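Furnished Room Review: Bedside Cabinet, Printed Bedding and Open Shelving

This review sets out our findings on three items put forward for use in furnished rooms: a two-drawer bedside cabinet from the Clekden range, a printed bedsheet supplied by Kalniņš, and an open wooden shelving unit sold under the name Plingate. It is written for staff who choose furniture for study bedrooms and family rooms, and for residents who have asked us what they may expect to find on arrival.

The items were bought at the normal price through our usual suppliers. No maker was told that a review was being prepared, and none has seen the text before it was put on this page. Comments on comfort and daily use come from the residents of the rooms concerned, who returned a short form at the end of the trial in March.

How the items were judged

Each item was looked at under four headings: assembly, daily use, cleaning and expected life. We did not carry out laboratory tests on strength or fire safety and relied on the labels supplied with the goods. Readers who need technical certificates should ask the supplier for them before ordering.

Assembly was done by one member of staff with hand tools only. Where the printed instructions were unclear, the point was noted and is mentioned under the item. Residents were asked to use the furniture as they would at home and were given no special advice about it.

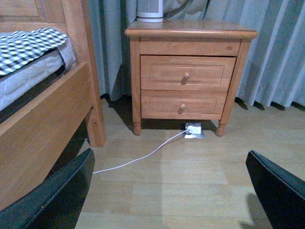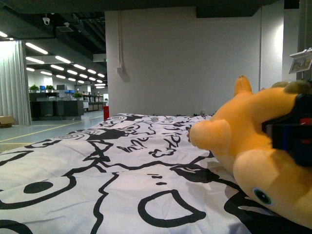
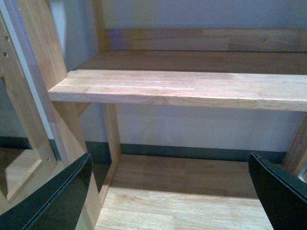 Groranetti Housing Services
Furnishings and Interiors Team
Reviewer: Iestyn Parri

The bedside cabinet

The Clekden cabinet is a traditional piece, with turned front legs, round wooden knobs and a recessed panel on each of its two drawer fronts. The honey-orange finish will not be to every taste, but it sits well beside a bed in the same tone, and we would advise against mixing it with paler furniture in a small room.

Assembly took 31 minutes. The drawers arrive built, and the work consists mainly of fixing the legs and fitting the knobs. The instruction sheet shows the leg fixings from below only, and the first leg was put on the wrong way and had to be taken off again. A second drawing would have prevented this.

In daily use the cabinet was well liked. The top has a rounded edge, kind to hips and elbows in a narrow gap, and there is space on it for a small appliance with room left over for a book and a glass. The drawers run on plain wooden guides. They were stiff for the first few days and became easier once a little candle wax had been rubbed along the runners. The upper drawer does not close quite flush. We do not regard this as a fault in a piece at this price, although one resident did, and said so at some length.

The raised legs leave a gap beneath the lower drawer. This is helpful where a power outlet lies low down near the bed, and it allows a broom or a narrow vacuum head to pass underneath. Cables should be led away along the side of the bed and kept clear of the place where a person would put their feet on getting up.

The finish should be wiped with a barely damp cloth and dried straight away. A wet glass left overnight marked the top of one cabinet, and the mark could not be removed with ordinary polish.

Rating: good. Recommended for general use.

The printed bedsheet

Patterned bedding is a matter on which our residents hold firm opinions. The Kalniņš sheet is white with thick black cartoon drawings, among them large faces, spirals and looping script, all in a loose hand-drawn style. It was put forward for family rooms, where plain white linen has often been described to us as cold.

Children were strongly in favour. A bright soft toy shows up very well against the black and white, and several parents remarked that the bed looked cheerful with one or two toys on it and nothing else. Adults were divided. Some found the larger shapes too busy for a room in which they also had to work, and one asked for the sheet to be changed after the second night.

The sheet was washed 19 times during the trial at the temperature given on the label. The black remained dark and did not run into the white. There was slight shrinkage in length after the first few washes and none that we could measure afterwards. The cloth creases readily. Staff who wish for a smooth bed will need to iron it or remove it from the dryer promptly, and we doubt that many will find the time.

We would suggest one pattern to a bed. A checked blanket or a striped cover laid over this print is tiring to look at, and a single plain colour on top, such as grey or dark blue, gives a much calmer result.

Rating: fair. Recommended for family rooms on request.

The open shelving unit

The Plingate unit is made of pale wood with a visible grain and the occasional small mark in the boards. It has an open front and is intended to stand against a wall, where the rail at the rear of the upper shelf stops books and boxes from being pushed too far back.

Assembly was the slowest of the three. The side frames have small round holes, and it is necessary to check carefully which way up each frame stands before any screw is tightened. We advise laying all the parts out on the floor first and fixing everything loosely. The screws supplied were of fair quality, but seven of them had to be replaced across the units in the trial after their heads became worn.

The shelves are deep enough for folded clothes, storage boxes and larger books. The lower one receives less light towards the back, and small objects put there tend to be forgotten. Shallow boxes with a handle at the front would overcome this. The unit should be fixed to the wall in any room used by a child, and the fixing should be checked whenever the room changes hands.

Pale wood shows dirt sooner than a darker finish. Fingermarks along the front edge were the most common complaint on the forms. They come off with mild soap, and a thin coat of clear wax applied before first use makes the job easier.

Rating: good. Recommended, subject to wall fixing.

Ordering and further information

Staff may order the cabinet and the shelving unit from the furnishings list under section 583. The bedsheet is held in smaller numbers and must be requested by the site office on behalf of the resident. Residents who would like an item exchanged should speak to their site office before moving any furniture themselves.

Matching chests of drawers from the Clekden range are now being considered and will be reviewed separately on this page.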